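Zallimby House, Nitbridge
Washroom Inspection Checklist with Comments
Ground floor, sanitary ware room and adjoining corridor
Date of inspection: 01/04/2020
Inspected by: Nataša Gashi
Countersigned by: Araba Ayaaba
Form revision: May

Scope
This checklist covers the condition, cleanliness and safe use of toilets, floors and cleaning supplies. Plumbing behind the wall panels is covered under a separate form. Each item is marked Satisfactory, Action Required or Not Inspected. Comments are to be entered for every item marked Action Required and may be entered for any other item.

Section A. Floor and access

A1. Floor free of standing water
Satisfactory.

A2. Floor surface sound, no lifted or cracked pieces
Satisfactory. Hairline mark near the door threshold was recorded at the previous inspection and has not lengthened.

A3. Walking route kept clear
Action Required. Stands, panels, packages and cables are to be kept out of the route between the door and the fixtures. Minimum clear width is 900 mm. Items placed beside a toilet must not prevent a person from stepping back safely with the lid raised.

A4. Wet floor sign available
Satisfactory. Sign stored on the hook inside the supply closet.

A5. Door opens fully and closes without force
Satisfactory. The closer was adjusted by Jarrah Te Moana before the inspection.

Section B. Toilets

B1. Seats and lids secure at the hinge
Action Required. One seat near the door moves sideways when pushed by hand. Hinge bolts to be tightened and the seat checked again within one week.

B2. Bowls free of chips and cracks
Satisfactory.

B3. Rims cleaned on the upper face and the underside
Action Required. The upper face was clean on all fixtures. Limescale was found under the rim of one bowl. The cleaner is to raise both seat and lid before treating the rim, apply product, leave it for the time stated on the container and then wipe the full circumference.

B4. Outer surfaces, base and rear cleaned
Satisfactory. The base joint should be wiped at every visit, including the side facing the wall.

B5. Flush operates and refills
Satisfactory.

Section C. Cloths and cleaning method

C1. Color assignment followed
Satisfactory. Purple cloths are assigned to toilets and are not to be used on washbasins, taps or door handles. The assignment is posted inside the supply closet and applies to permanent and temporary staff alike.

C2. Cloth changed between fixtures
Action Required. The written method requires a fresh cloth, or a fresh fold of the same cloth, before the next toilet is started. Staff were not consistent on this point when asked. Where fixtures stand close together, the second toilet should not be started until the first has been finished and checked. 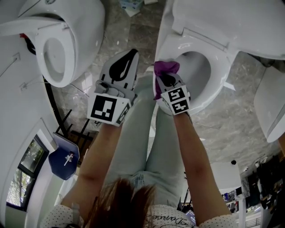 Corey Tautahi asked that the wording of C2 be reconsidered. A fresh fold is hard to keep track of once a cloth has been bunched up in use, he wrote, and two cleaners will seldom agree on which side has been used. He would prefer one cloth for each toilet with no exception, and he noted that the current stock of 500 cloths would support this if laundry were returned on schedule.

The comment is accepted in part. One cloth per toilet will apply from the next form revision. Until then the present wording stands, and supervisors are to remind staff that a bunched cloth must be opened out and refolded before it is moved to another fixture. Stock on hand will be raised to 1,000.

C3. Used cloths bagged and kept apart from clean cloths
Satisfactory.

C4. Gloves available in all sizes
Action Required. Small size was out of stock. Reorder placed with Rajput.

C5. Hair and loose clothing
Satisfactory, with comment. Long hair should be tied back for any task that requires leaning over a bowl. Shona Tautahi has asked that this line be added to the induction sheet, and this has been agreed.

Section D. Cleaning products

D1. Containers labeled and closed
Satisfactory.

D2. Bandus rim cleaner diluted as instructed
Satisfactory. Measured dose is 40 ml. The measuring cap is worn and the markings are difficult to read. A replacement has been requested.

D3. Acid and chlorine products stored separately
Satisfactory.

D4. Safety data sheets accessible
Action Required. The folder holds the sheet for a product no longer in use. Remove it and insert the current sheet.

Section E. Ventilation and lighting

E1. Extract fan running
Satisfactory.

E2. All lamps working
Satisfactory.

E3. Emergency light tested
Not Inspected. Access key not available at the time of the visit.

Follow-up
A3, B1 and C2: Jarrah Te Moana
B3, C4 and D4: Shona Tautahi
E3: Nataša Gashi, at the next visit

Completed items are to be initialed on the office copy. Comments on this form may be submitted in writing to the facilities desk.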